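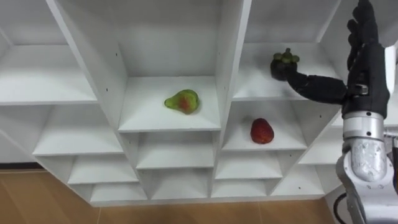

Fathima Mondal wrote to us in November that she had spent two winters emptying a bucket in her attic before anyone told her the gutters were the problem. The shingles were fine. Water was backing up behind a clogged run at the rear of the house and getting in under the edge. We cleared the gutter, rehung a length of it and replaced a strip of rotten fascia, and she asked why the two firms she had called earlier both quoted her for a new roof.

Home About Us Services Service Area Contact

About Rillby Gutter and Drainage

Posted in November by Nikola Begović
Filed under: Our Company, Gutters & Downspouts

Rillby is a small company that looks after the parts of a house that carry rainwater away from it. That means gutters, downspouts, fascia boards, splash blocks, buried drain lines and the grading next to the foundation. We don't install roofs, and we don't sell siding or windows. If your roof needs work we will tell you so and you can call whoever you like.

I started the company after working nine years for a general exterior contractor. Gutters were treated there as something you did at the end of the day if there was light left. I liked the work and thought it could be done properly by people who did only that. The first season it was me, one ladder and a used van with the previous owner's name still showing through the paint. There are nine of us now, working in three crews, with an office that answers the phone from 7:30 in the morning.

What we do

Most of our calls are for cleaning. We clear the gutters by hand, bag the debris and take it with us, then run water through every downspout and watch where it comes out. A gutter can look clean from the ladder and still have a plug of leaves and shingle grit packed into the elbow at the bottom. If a downspout won't run free we take it apart.

Repairs are the next largest part of the work. We reseal corners and end caps, reset hangers that have pulled loose, and correct the slope on runs that hold standing water. Older houses in our area often have gutters put up with long spikes driven through the face. The spikes back out over time. We replace them with hidden hangers screwed into solid wood, and if the wood behind is soft we replace that first.

We also install new seamless aluminum gutters, formed at the house to the length of each run. Five-inch is enough for many homes. On a steep roof, or where two slopes drain into one valley, we usually recommend six-inch with larger downspouts. Our estimate shows both prices if both would work.

Underground drains make up the rest. If water from your downspouts ends up against the basement wall, new gutters alone won't fix it. We dig and lay solid pipe to a point where the yard falls away from the house, or to a dry well where it doesn't. We call to have the utility lines marked before any digging, and that can add a few days to the schedule.

How we price

Cleaning is priced by the length of gutter and the number of stories. You get the price before we come out, and it doesn't change unless the house is different from what was described to us. The smallest repair visit is $90, which covers the trip and the first half hour on site.

For installations and drain work we visit, measure and send a written estimate. It lists the footage, the material and each downspout separately, so that you can compare it line by line with someone else's. The estimate is good for 90 days. We don't ask for a deposit on cleaning or repairs. On larger jobs we take one third at the start and the balance when you have walked around the house with the crew lead and are satisfied.

Guarantee

Our labor on new gutters is guaranteed for nine years. Repairs are guaranteed for three. If a corner we sealed starts to drip inside that time, call the office and we will come back and redo it at no charge. The guarantee does not cover damage from falling limbs, or from ice where we have noted on the estimate that heat cable or attic insulation was advised. It does pass to the next owner if you sell – just send us the new name.

About gutter guards

People ask us about guards more than anything else. We install them, and on some houses they are worth the money. Pine needles get through most screens or mat on top of them, and a guard that is never checked can hide a full gutter for years. If you have tall pines close to the house we will probably suggest two cleanings a year. Under maples and oaks a good mesh does well, though it still needs brushing off once the leaves are down.

Where we work

We cover Kelmendi and Olteck and the country roads between them. For drain work we will go a little farther, depending on the time of year. Fall fills up early, and by the middle of October the wait for a cleaning can be three weeks. Spring is easier. Customers on the yearly list are scheduled first in both seasons, and there is no fee for being on it.

Getting in touch

Call the office or use the form on the Contact page. It helps to know how many stories the house has, whether there is a walkout basement, and where you have seen water. Our shop is at 2590 Rasatum Road, behind the feed store. Drive past the first gate and park by the second.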